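Robot club, week whatever-it-is

27th July

So I promised Pentti I'd write something up after the summer session, and then I didn't, and then he asked again (nicely), so we're doing it now with a mug of cold coffee next to me.

For anyone new here, I joined the Drornthorpe evening robotics class this spring with zero background. I do payroll for a living. Pentti Pitkänen runs the class and he is extremely patient with people who do payroll for a living.

Our summer project is called Zumura, and the idea is that you type in a plain sentence like "put the red star next to the green star" and the arm works out the rest. Sounds easy! My three-year-old nephew can do it! The arm has opinions, though. I'm on the team that writes the sentences and runs the trials, and our team log is now up to 1,282 attempts. I typed in a good chunk of those myself and my spelling has gotten worse, if anything. 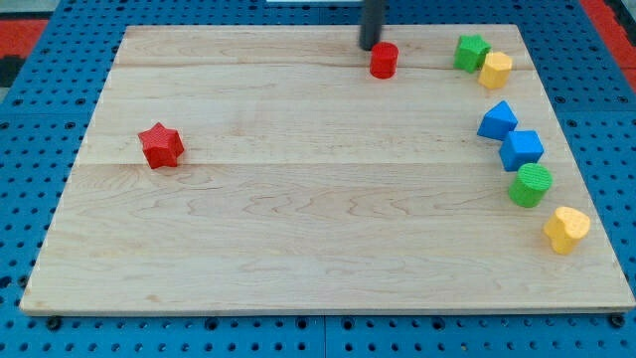
The part I didn't expect to love is arguing about words. We have two stars, so "the star" gets you into trouble right away. Same with "the cylinder," because there's a red one and a green one. And then there's the yellow block that isn't the heart. I call it the hexagon, Jo on my team calls it the nut, and we both typed our own version for a week before we compared notes. Pentti made us keep both. He says people in real life won't agree on names either, so the model had better get used to it.

We also had a long fight over "near." How near is near? I wanted touching to count. Jo said touching is touching and near is near, and we went around on that until the room was being locked up. The rule now is that near means within 55 millimeters, touching included, so I'm calling that one a win for me – Jo is not.

Next up is the August meet with the Vogler group, where both clubs run the same 170 sentences, and whoever finishes more of them gets the good table next term. Their team lead has already sent us a very cheerful email about it. We've been practicing the long ones, stuff like "move the blue cube to the left of the heart," and I have a whole notebook page of those still to try.

Oh, and Jistar, the parts shop by the station, finally has the little cable clips back in stock, so if you're in the class and reading this, please grab me a bag!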